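Six bridges and a very good lunch: our walk to Staserbridge
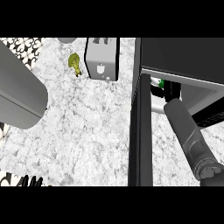 We had wanted to get the group out to Staserbridge for years, and what a day it was when we finally managed it! Fifteen of us met at the bottom of the old packhorse road, with flasks and far too many sandwiches, and set off along the river towards the priory ruins.

If you haven't been, the priory sits on a low rise just outside the village, with the river looping round it on three sides. Not much stands above head height now apart from the west door and a stretch of the cloister wall, but the door alone is worth the journey. The carving round the arch is full of odd little beasts (one looks very like a hare playing a pipe, though opinions differed), and the stone is so worn in places that you have to stand well back before the shapes come together.

Kumaresan Panicker led us round, and he was a joy to listen to. He has been reading the priory's account rolls for his book, and he told us how the monks argued with the village for 60 years over who should pay to mend the bridge. Each side said it was the other's job. Meanwhile the carts went through the ford, and at least one load of salt fish ended up in the river. The quarrel was settled when the prior agreed to find the stone and the villagers agreed to carry it, and the piers you see today are thought to go back to that bargain.

From the ruins we took the field path to Unbridge, a hamlet which, in spite of its name, has two perfectly good bridges. The smaller one is a single slab over a stream and very easy to miss. Do look for the mason's mark underneath if you can get down the bank! The chapel next to it was open, and we had a good long look at the grave slabs set into the floor. Several have a plain cross and nothing else, but one near the font has a pair of shears cut beside it, which Kumaresan takes to be the sign of a wool merchant.

Lunch was at the Joubert tea rooms, where they had kept the back room for us and made an enormous leek pie. We stayed rather longer than planned, so the last part of the walk was brisk, and we reached the sixth bridge with the light going and the rooks coming in over the trees.

The next outing is in May, to the hill fort at Prondska. It's a steeper walk, 3 miles each way, with a stile or two, so stout shoes please. There is room for a few more in the shared cars, and friends and family are very welcome. Names to the usual address, and tell us if you can offer a lift.

February 25, 2018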